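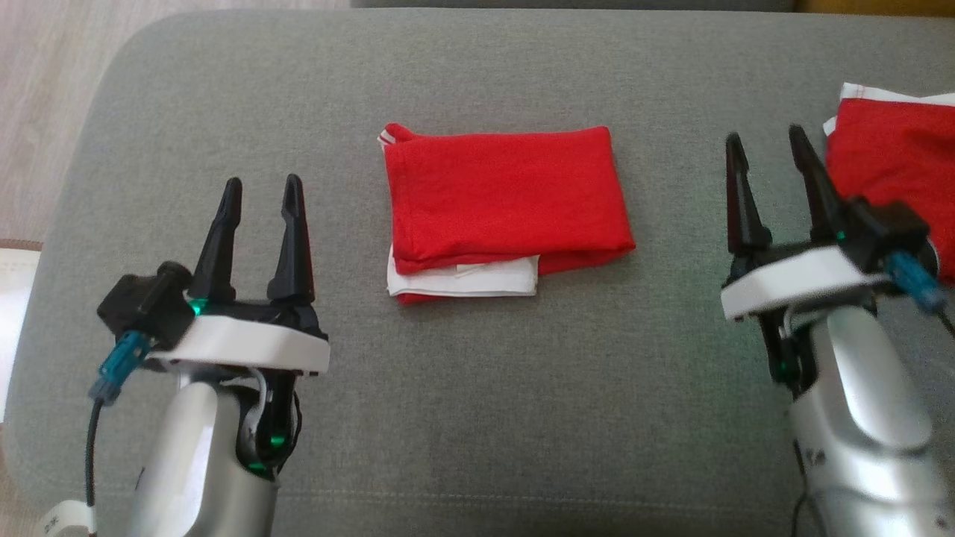 # Chapter 2: The Trailer and the Promise

Most people meet a film before they see it. They have watched a trailer, read a line on a poster or heard someone on the radio say that it is the one to see this summer. By the time the lights go down they already hold a set of expectations, and these shape how they judge what follows. This chapter looks at how those expectations are built, who builds them, and what happens when the film turns out to be something else.

We use the word *promise* for the sum of what the publicity tells an audience to expect. A promise can be about genre (you will be frightened), about a star (you will see her in nearly every shot), about scale or about story. Very few trailers spell any of this out. They rely on music, on the order of shots and on what has been left out.

## 2.1 A case: *Slanina*

The thriller *Slanina* was the second feature by the director Lenka Danko. It is a slow film set in a mill town called Irkside, where a bookkeeper finds that her late father's accounts do not add up. There is one chase, on foot, and it ends when both people get tired.

The distributor, Prendard, released two trailers. The first appeared in June and ran for 69 seconds. It used almost all of the chase, cut so that it seemed to take place over several nights, and laid a drum track over it that is not in the film. The bookkeeper speaks once. Her father is not mentioned.

The second trailer came out in the autumn and was put together with Danko's help. It ran for 50 seconds and was made up mainly of a single conversation across a kitchen table. There was no music until the title card.

Both trailers used only shots from the finished film, and neither made a false statement. Yet viewers who had seen only the first one went in expecting an action film, and many of the early complaints were about pace. Viewers who came by way of the second complained less about pace and more about the ending - a fairer argument to have with the film.

## 2.2 Who makes a trailer?

Students often assume that the director cuts the trailer. This is unusual. The work normally goes to a specialist editor or an outside company, who may begin while the film is still being shot. They work from unfinished footage, often without the final score or effects, and this is one reason why trailers sometimes contain lines and shots that never reach the cinema.

The director may be shown a version and asked for comments. How much weight those comments carry depends on the contract. Danko had no right of approval over the first *Slanina* trailer and saw it when the public did. For her next film, *Teldale*, she asked for that right and was given it.

## 2.3 Terms used in this chapter

**Teaser:** a short early advertisement, often with little or no story.

**Trailer:** a longer advertisement that introduces the main characters and situation.

**Button:** a brief joke or shock placed after the title card.

**Temp track:** music borrowed for use while a film or trailer is being edited, later replaced.

## Before you read on

Choose a film you have seen recently and find its main trailer. Watch it with the sound off, then again with the sound on and the picture covered. Note what each version leads you to expect, and keep your notes. You will need them for the exercise at the end of section 2.5, where we compare the order of shots in a trailer with their order in the film.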